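About Flodosach

Flodosach is a school of household sewing and fabric care. We teach people how to make, mend, wash and store the cloth things in a home: bedding, curtains, cushion covers, coats and everyday clothes. Classes are small and most of our students are adults who have never used a sewing machine before.

The school was started by Diễm Trịnh and Tuấn Lại, who had both worked for years in alterations. Diễm did bridal work and Tuấn did zippers, linings and a great many jeans. Customers kept asking them the same questions over the counter – how to get a pillow back into shape, whether a coat could be washed, what to do about a torn sheet – and in the end they rented two rooms above the Welon building and put up a sign. The first class had four people in it. One was Tuấn's aunt.

We now have 148 students enrolled across the year. The main workroom has 20 sewing machines, all the same model, so that nobody loses time learning a new threading path. Irons and boards are along the back wall. Please don't bring your own iron. The wiring is old and we have it balanced the way it is.

What we teach

Basic Sewing runs for ten weeks. You will make a drawstring bag, a pillowcase and an apron, and you will hem one thing you already own. Mending and Alterations is for people who have finished Basic or can show us a straight seam. Bedding and Soft Furnishings covers duvet covers, piped cushions, bolsters and simple curtains. Piping takes two full sessions and people are usually surprised by how much they like it.

Fabric Care is the course we are best known for. It has no sewing in it. Students learn to read care labels, sort a wash, treat stains, press different fibers and put things away so they last. Padded jackets get a session to themselves, as do pillows. We teach hanging and folding together, and students practice both until they can decide for themselves which one a garment needs. Heavy knits should be folded. Most jackets can hang, but a thin wire hanger will mark the shoulders if it is left long enough.
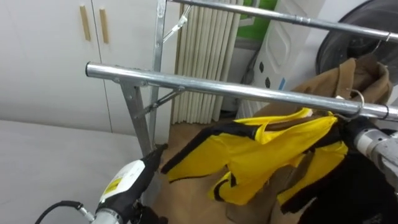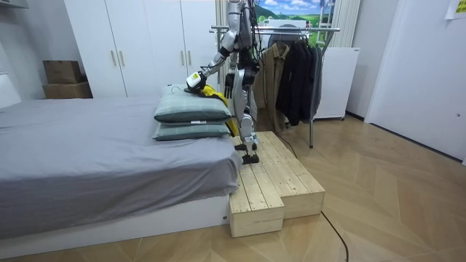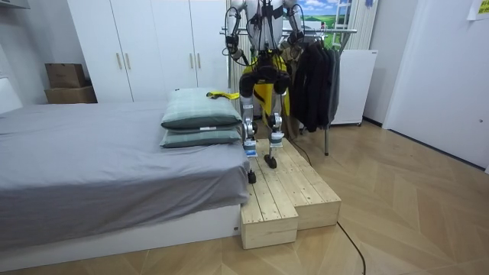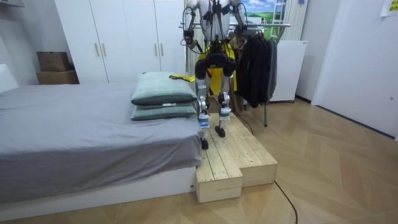 Sang Lương wrote to us after the June Fabric Care course that the pillow session alone was worth the fee, and that the part on drying times should be longer. I had been taking mine out far too early for years, the letter went on, and I would have liked another half hour on down and feather. We have since added that half hour. It comes out of the session on table linen, which was running short anyway.

Fees and materials

Basic Sewing is $200, including thread, needles and fabric for the first two projects. Bedding and Soft Furnishings costs the same but you supply your own fabric. The full certificate, which takes in all four courses, is $655 and can be paid in three parts. If you miss a class you can make it up in the next term at no charge, as long as there is a free seat.

We sell thread, bias tape and piping cord at the front desk. For fabric we send people to Ornance, two doors down. They cut accurately and will give our students the remnant price on short lengths. Wash cotton before you bring it to class.

Who you will meet

Diễm teaches Bedding and Soft Furnishings. Tuấn teaches Mending and most of Basic. Uyên Lã joined as a teaching assistant and took over Fabric Care two years later. Chiến Hoàng looks after the machines and answers the phone in the mornings. If your own machine is skipping stitches, he will look at it for the cost of parts, but change the needle first.

The desk is open from 9 a.m. New students are taken at the start of each term. Repeat students can join in the third week if they talk to the teacher beforehand.

Print this page | E-mail this page

Sign up for our newsletter for term dates and class openings. You can unsubscribe at any time.

Flodosach, upper floor, Welon Building | Contact the front desk | © Flodosach. All rights reserved. | Back to top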